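Toiletry sorting

Toiletry sorting is the grouping of personal care products by package type, use or owner before they are stored. It is a common part of household tidying and of stock work in small shops, where the usual groups are tubes, bottles and boxed goods.

Containers

Open plastic bins and small crates are preferred to lidded boxes for items in daily use. A wide, shallow bin leaves the labels of tall packages showing above the rim.

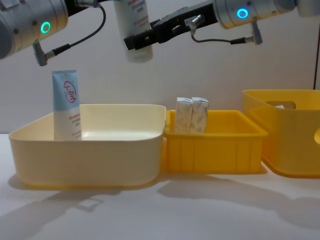 Bottles are generally kept upright with the cap on top to limit leaks. Pump packs need a deeper container -- a shallow one tips easily once the bottles are full.

Squeeze tubes

The squeeze tube has a flat crimped seal at one end and a cap at the other. Hand and face creams are widely sold in this form. Tubes may be laid flat or stood on end, and standing takes up less room on a shelf.
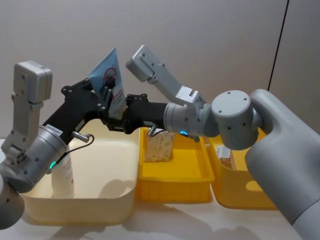

A flat squeeze tube held upright over a white tabletop.

Tubes of one brand and colour are normally kept together, with the oldest at the front.

Boxed items

Small paper boxes are stored side by side in a narrow crate, which stops them from falling over.
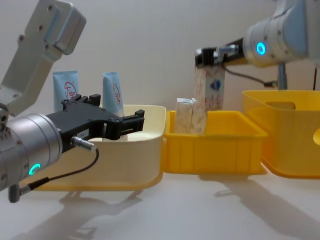

Cardboard softens in humid bathrooms, so boxed stock is better kept in a hall cupboard or bedroom drawer.

See also: Decluttering; Medicine cabinet; Packaging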